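Clearing the counter by the sink

We have been in the Plumdale house for 351 days and the kitchen counter has bothered me for most of them. It runs along under the windows, with the double sink in it, and everything that comes into the kitchen gets put down there. Mugs are the main problem. We have a cupboard for them, but it's on the other side of the room, so they gather at the window instead.

In November I decided to deal with it. Angharad next door had done hers over a weekend and said the trick was to take everything off, wipe it down, and only put back what gets used before noon. I did the first two parts. Then I made a coffee, and the third part is still going.

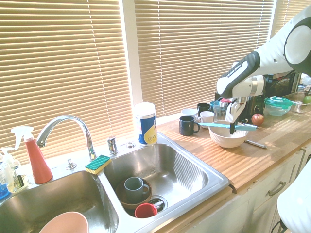
The coffee maker stays. I tried it on the shelf by the fridge and lasted two mornings. The black and white mugs can go back to the cupboard, apart from one each. The little teal cup is too small for coffee and I have no plan for it, but I'm keeping it. Apples are allowed out because they get eaten if I can see them and go soft if I can't.

The container with the green lid belongs in the drawer with the others. So does the long teal-handled utensil, once I've sorted that drawer, and I haven't. Knives go back in the block, no exceptions. Ieuan Skyrme cut his thumb in our kitchen last year reaching for a tea towel and I still hear about it.

I left the blinds for last. They're beige, they collect dust along every slat, and the morning sun coming through makes a point of it. I did the narrow set with a damp sock over my hand and it took most of a radio program. The two bigger sets can wait until I find the other sock.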